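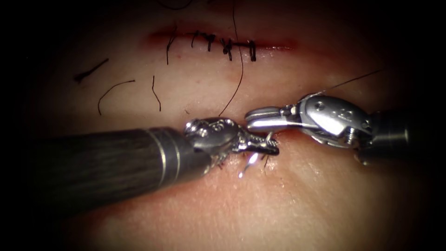
Entered by Elias Dabbas
Suturing project, student surgical robotics group, Rorside
Notebook 2, October, afternoon session

Purpose of session. To continue the interrupted suture exercise on the tissue pad and to collect further practice runs for the Jaiswal controller. The upper incision carries five closed sutures. Work has moved to the short wound below it, with both instruments brought together over the cut and the needle at the left jaws.

Set-up. The pad was mounted on the Basilel base plate and levelled before the arms were enabled. Both arms were homed at 14.00 and the tool tips checked against the reference pin. The left arm showed a small offset in the wrist roll, which was corrected in software. The right arm required no correction. The run is logged as 769.

Observations. Spacing on the upper incision is uneven. The second and third sutures lie close together near the middle, and their knots are bunched. Under the marking scheme agreed at the start of term this loses points for spacing, though not for closure. The suture at the right-hand end is the neatest of the row and should be used as the reference when the next pair of students is briefed. The tail on the leftmost suture is too long and should be trimmed before scoring.

Thread handling remains the principal difficulty. The working strand comes down across the closed incision on its way to the left instrument, passing the fourth suture, and there is a risk of catching a finished knot when the arm draws back. It is proposed that the strand be parked to the right before each new bite. Cut ends are also being left on the pad to the left of the closed wound. These are to be lifted off between sutures — the tracking software has mistaken loose thread for the working strand on earlier runs.

Timing. The handover of the needle from one arm to the other is set at 35 seconds in the current script. The supervisor considers this generous. No change will be made until the Asudia round has been completed, so that all pairs are judged on the same terms.

Actions. Trim the long tail. Clear the cut thread. Recheck the left wrist roll at the start of the next session and enter the value here — it was omitted last time. Marking sheets to be returned to the tray by the door.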